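4 June 2024
Hide glue, open time and shear

Second batch of Verel granules, soaked overnight in cold water at 2 parts water to 1 part glue by weight. The first batch from Andov went stringy in the pot and I have stopped using it.

Test pieces are maple, planed, end-to-face lap joints, 42 in total. Half were warmed under the lamp before gluing, half left at room temperature. Clamped 6 hours, then left unclamped overnight.

Cold pieces gelled before the clamp was tight. On several the squeeze-out was already rubbery and the glue line is visibly thick. Warmed pieces closed up properly. I have not broken any yet, the Cosgrove tester is still out for calibration and Privusthorpe say August at the earliest. Bijan suggests a lever and a bucket of sand in the meantime. Good enough for ranking, no use for absolute values.

Urea: added to a small jar at 80 g per kg of dry glue. Open time longer, not measured properly. Repeat with a timer.

Pot thermometer reads high against the glass one. Use the glass one.

To do: label the cold set before it gets mixed in with the others. Fresh brown paper for the table.

Comments (2)

Bijan Hosseinzadeh
Sand is under the stairs. Weigh it dry - the last bag had been rained on.

mkl
Was the urea jar from the same soak as the rest?
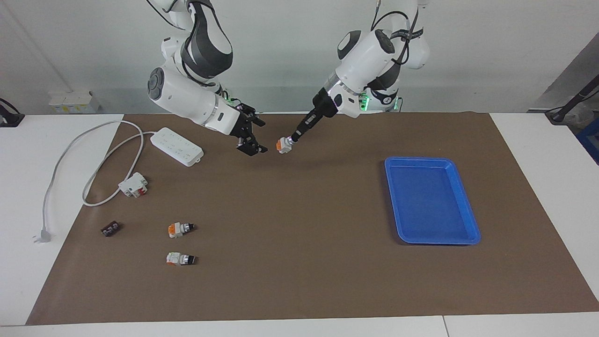
Table with brown paper down, white power strip at left.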